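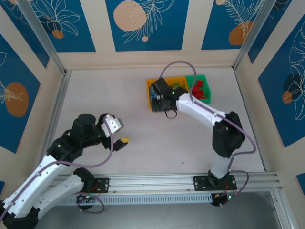
Right, thread about the blue panels, as promised to the people who asked after my grumpy post about cream paint. Get a brew, I have a lot to say about leaves.

---

So the walls were plain until March. Clean, fine, dull as a dentist's ceiling. I'd had my eye on this pattern called Dromeo for ages: deep blue, white line drawings of leaves and ferns, and then these big flat circles in orange and peach, like little suns going down behind a hedge. I LOVE the circles.

---

Bought them at Jalali in Stirden. If you've never been, it's the shop with the awful parking and the lovely long counter where they let you lay everything out side by side and stand there humming for half the afternoon.

---

First thing I learned at that counter: every panel in the range is a bit different. I'd assumed it was one design over and over. Some have flowers in with the leaves, some are mostly fern, and the circles jump about in size. My favourite is the one with the huge peach circle speckled all over with tiny dots. It went in the middle of the back wall with no debate at all.

---

(There was some debate.)

---

Kianoush Alipour, who I share the space with and who has much better eyes than me for this sort of thing, wanted the speckled one off to the side "so you find it". I wanted it dead centre so you can't miss it. We tried both. Centre won, and I've been very gracious and only brought it up most mornings.

---

The cream strips! So many questions about the cream strips. They run between the panels and they make the whole thing, I think. Without them one lot of leaves runs into the next lot of leaves and your eye never gets a rest. With them, each panel gets to be its own little picture.

---

Strips are 40 mm wide, for those of you who wanted the number. I did try thinner and it looked mean. Cut them all in one go, then do a dry run with low-tack tape before anything goes up properly. I skipped the dry run on the left side and had to redo it, so please learn from me.

---

Also, cream and blue is so much kinder than white and blue. The lines in the drawings are white already, so if the borders were white too you'd lose that crispness. Cream sits back and lets the leaves do the talking. I held a white strip up next to it for about ten seconds and put it straight in the offcuts.

---

Somebody asked if it's too busy for a place where you're trying to sort small things. I worried about that as well! The trick for me was leaving the floor pale and completely smooth. It's a sort of greyish pink, very quiet, so all the fuss stays on the walls and you can spot anything you've dropped.

---

And I do drop things. There's always a speck of something on that floor. I pick one up and another one has appeared by teatime. I've decided it's a law of nature.

---

On to the bins, because I'm nearly as fond of them as I am of the panels. One orange, one green, pushed up against each other by the back wall. The orange picks up the orange in the circles and I would love to say I planned that. I bought the bins first and only noticed when the panels were up. Squealed out loud.

---

Green bin has the red bits in it. Yes, red in green. I know some of you are twitching. I find it SO much easier to see what's in there when the contents are a completely different colour from the bin. Red heaped up in a green bin practically shouts at you.

---

Same thinking in the orange one, where the green bits and the blue bit live. If I kept the green ones in the green bin I'd be peering in there with a torch every time.

---

I used to have 4 bins, one for every colour, all labelled, very proud of myself. It lasted a fortnight. I spent more time deciding where a thing belonged than I did putting it away. Down to 2 and I'm a happier person.

---

Putting the bins side by side and touching is on purpose too. When there was a gap between them, the gap turned into a third bin. Everything I couldn't be bothered to decide about went in the gap. Close the gap, problem gone!

---

Cost, since a couple of you messaged: almost 68 quid for the lot, panels and strips together. I'd put money by for it over the winter and it still felt like a treat. I did my own cutting, which saved a bit, and used up the last of my good blades, which cost a bit. Call it even.

---

Cleaning: a dry cloth, top to bottom, now and again. Dust does show on the deep blue more than I expected, especially with low sun coming in sideways. On the cream you can't see it at all, so I do the blue and pretend the cream is fine.

---

Kianoush is now making noises about the Drurnamus range for the other room. More green, bigger leaves, no circles. NO CIRCLES. We are in talks.

---

If you've got these panels up anywhere I'd love to see how you've arranged yours, especially what you've done with the speckly peach one. Pop a photo in the replies. I'm off to find where that last red piece went.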